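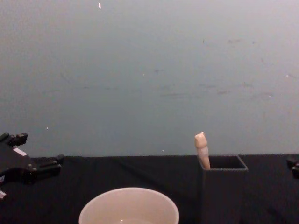 Re: [home-machines] Can they do the small chores yet?

From: Catalina Arancibia
Date: 10 March 2020

Hello everyone, and hello especially to the people who joined after the Bilville meeting and have been so patient with how much mail we produce!

I've been meaning to answer Ermira's message properly and kept putting it off, partly because I wanted to think about it and partly because my sister was staying with us and I spent most of the week cooking (which did get me thinking, so perhaps it wasn't a detour after all). I'll paste what she wrote further down so you don't have to dig for it.

My short answer is "some of it, slowly, on a good day," and now of course you're going to get the long one.

When people ask me if a machine can help in the kitchen yet, they nearly always mean dinner. They want to know if it can cook dinner. I always end up talking about spoons instead, and I can see their faces fall. But think about what you do with a spoon! You see one standing up in a tall narrow container, leaning whichever way it happened to lean, and you take it by the top without knocking the container over, and you put it in a bowl or a cup, and somewhere along the way you've turned it in your fingers so it's pointing the right way. You were probably talking to somebody the whole time. A pair of arms with two-fingered grippers has to have every bit of that worked out, and a round handle is a nuisance for flat fingers because it wants to roll.

A dark container on a dark cloth is no help either. I can hardly make out where one stops and the other starts, and I know what I'm looking for.

Then there's the cup. A stirrer standing in a light plastic cup looks like the friendliest job in the world, with the handle sticking up and nothing in the way. The gripper can come in from the side with its fingertips right up by the handle, and you'd say well, that's it, just close them. Close them a little off center, though, and the stirrer tips, and the cup tips with it. I would want to see the same grasp 22 times before I said a word about whether it worked, and I'd want the cup moved a bit each time, too. One nice grasp tells me very little. I say this as somebody who clapped out loud at one nice grasp in Dillance last June and was teased for it all through lunch.

I do think two arms are the way to go for this sort of thing, and here I'm disagreeing with a few of you (fondly). You hold the cup with one hand when you stir. My grandmother did, I do, everybody does, unless it's a very heavy cup. With one arm you end up gluing things down or buying special cups, and at that point I feel the chore has been changed to suit the machine. Maybe that's all right on a shop floor. The people at Acuña bolt down everything that can be bolted and get on fine. I just don't want a bolted kitchen.

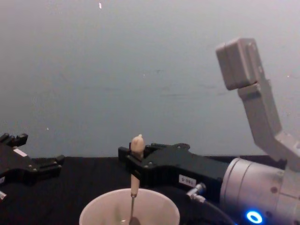

Ermira Matić wrote:

> I've read 700 messages on this list and I still couldn't tell my
> mother what a machine would do for her in the morning. She doesn't
> want a show. She has bad wrists, and stirring anything thick hurts.
> If it could hold the spoon and go round for 5 minutes, she'd take it
> tomorrow, even if it were ugly and slow. Can it or can't it?
> And would it know when to stop?

Ermira, I love this question, and I'm sorry it sat here so long. The going round I'm not worried about. Once a spoon is held firmly, moving it in a circle is the easy part, and a plain old countertop stirrer with a motor in it may do your mother more good this year than any arm would. The Weltton people have a small one, and I can ask them if it will fit a deep pot. Does she use a deep pot?

Knowing when to stop is harder. When porridge gets thick I feel it in my hand before I see it. I'd start with a timer and somebody in the room.

If anyone has tried thick things, batter or porridge or even wallpaper paste, please write and tell us what happened, and do include the bad tries. I have 4 people's notes already and would gladly take more.

Warmly,
Catalina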